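Search this book Enter keywords Go
Reading time: more than 2 hours with exercises

Chapter 2
Legends of the Moved Foundation

2.1 Scope of the chapter

Chapter 1 separated the legend from the folk tale on the basis of belief, setting and form. A folk tale is told as fiction and may take place anywhere. A legend is told as an account of something that happened, or that some people hold to have happened, and it is tied to a named place or person. The present chapter applies that distinction to a single group of place legends, in which a building is begun on one site and finished on another following interference by night.

The group is well suited to teaching. The texts are short, the plot is stable, and the building named in the story can usually still be visited. It is therefore possible to compare the wording of a legend with the ground it describes, and to ask which details depend on local conditions and which have travelled with the plot.

2.2 The basic plot

In its plainest form the legend has four steps. A community chooses a site for a church, and work starts. Each night the stones laid during the day are carried off to another spot. The builders, after one or more attempts to resist, accept the second site and complete the church there.

The following version was written down by a schoolmaster at Dosden and is given as it stands in his notebook:

"They would have had it down by the ford, where it was handy. What they put up by day was gone by morning and lying on the hill. They set a man to watch and he saw nothing but heard the stones go over him. So it was built on the hill, and the old people have been climbing up to it ever since."

Several points should be noted. The agent is not named. The watcher hears but does not see. The final sentence links the legend to a present inconvenience, the climb, and this is the detail that keeps the story in use. A listener who has just walked up the hill has a ready motive for asking why the church is there.

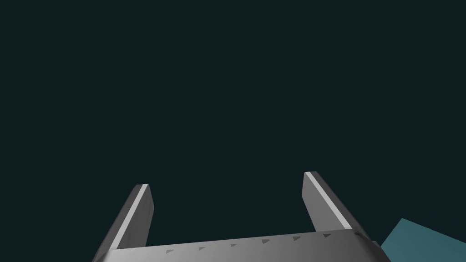 Figure 2.1 Gripper against a dark background. Computer rendering.

2.3 The agent

Variation is greatest in the identity of the agent. In the collected texts the stones are moved by the Devil, by fairies, by a saint, by angels, by animals (most often pigs or oxen), or by a force that is left unexplained. The choice affects the meaning of the whole legend. Where a saint moves the stones, the second site is the correct one and the builders were mistaken. Where the Devil moves them, the second site is a defeat, or at best a compromise, and the narrator may add that the Devil wished to make attendance difficult.

The same building may carry both explanations. At Darndale the church is said by families living below it to have been moved by the Devil, and by families living above it to have been moved by its patron saint. Kolev (Spyros Kolev, whose survey of the district is the main source for this section) treats these as separate variants. An alternative view is that they are one variant with an open place for the agent, filled according to where the teller lives. The student should be able to state the case for each reading.

Animal agents need separate treatment. A pig or an ox seldom carries the stones in the literal sense. More commonly it leads the builders to the second site, lies down there, and refuses to move. Such texts lie close to the foundation legends of monasteries, and some indexes place them under that heading.

2.4 Legend and record

The legend is often offered as a memory of a real change of site. This claim can be tested only where written or archaeological evidence exists, and the results are mixed.

At Hernska a charter of 1196 grants land for a church "beside the lower well". The standing church is on the ridge, and no earlier fabric has been found near the well. It would be easy to conclude that the legend preserves the memory of an abandoned first site. The conclusion is not secure. The charter was read aloud and discussed in the parish over a long period, and the legend may have been attached to the church in order to account for the wording of the document. Influence from writing to speech is common and should always be considered before influence in the other direction is assumed.

Three questions are recommended when a text of this kind is compared with a record:

(a) When was the legend first written down, and by whom?
(b) Was the record known locally before that time?
(c) Does the legend contain any detail that is confirmed by evidence the teller could not have had?

A positive answer to (c) is rare.

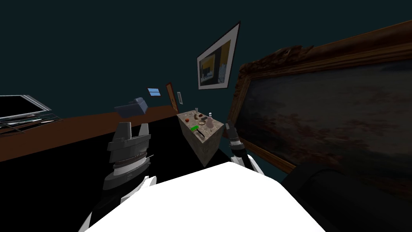
Figure 2.2 Robot arms, a small grey box-shaped object and a stone cabinet in a teal-walled room. Computer rendering.

2.5 Terms used in this chapter

Migratory legend: a legend whose plot is found in many places, with local names supplied in each.

Variant: a single recorded telling, or a set of tellings that agree in every main detail.

First site, second site: the place where work was begun and the place where it was completed. The terms describe positions in the plot and make no claim about history.

Wong notation: the shorthand used in the tables that follow, in which a capital letter gives the agent, a small letter the means of removal, and a stroke shows that a watcher is present. The Dosden text in 2.2 is written Un/, for an unnamed agent, night removal, and a watcher.

2.6 Preliminary exercise

Before going on to Section 2.7, find a church, bridge or house in your own area whose position is thought to be awkward. Record any explanation given for it, in the speaker's own words. Note the age of the speaker, the place of telling, and whether the explanation was offered freely or in answer to a question. Do not correct the speaker on matters of date. Texts gathered in December are often fuller than those gathered in the farming season, and the month should be entered with the rest.

Last revised April 16, 2019 | Contact the editors | Copyright and permissions | Back to top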